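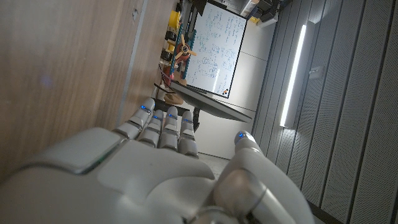

What changes for the people on a packing line when robots take over part of the work?

The first thing to change is usually who does what. The repeated lifting and sorting goes to the machine, and people move to checking, refilling and fixing small stops.

Thread: Robots at the benches, your experience?

pietrzak_bench
Posted 8/29/24
I work in kit assembly at Medon. We are 38 people, and since December two of our benches are shared with robots with hands. Management says no job is lost. It is true until now, but my day is different. Before, I talked with my neighbor while we worked. Now I mostly wait until the robot needs me – and this waiting makes me more tired than the work did.

laltus71
I don't agree. At our place in Zirkness my wrists were bad every winter. Now the robot does the turning and I do the final check. I would not go back.

pietrzak_bench
For the wrists I believe you. But did they pay you more for the checking? It needs more attention than before.

laltus71
No, same pay. That part I also don't like.

slow_shift
What do your robots do with tools? Ours has its own taped area on the table, with the scissors lying between the two hands, and all our other things stay on the far side.

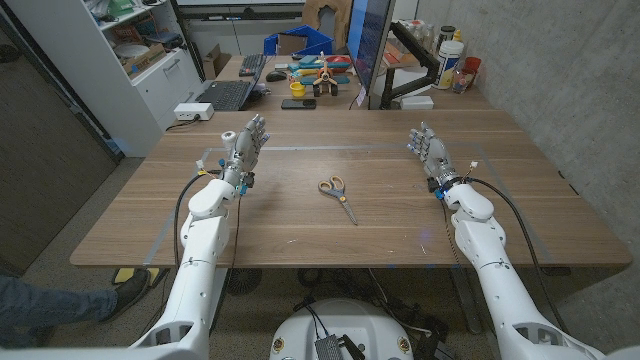

Training and pay

laltus71
We got 2 hours of training. Too short. I learned the rest from the evening shift.

slow_shift
We got a full week, so I think it depends on the boss more than on the robot. Ask for the training plan in writing before they start.

pietrzak_bench
Thank you, I will ask for this at the next meeting.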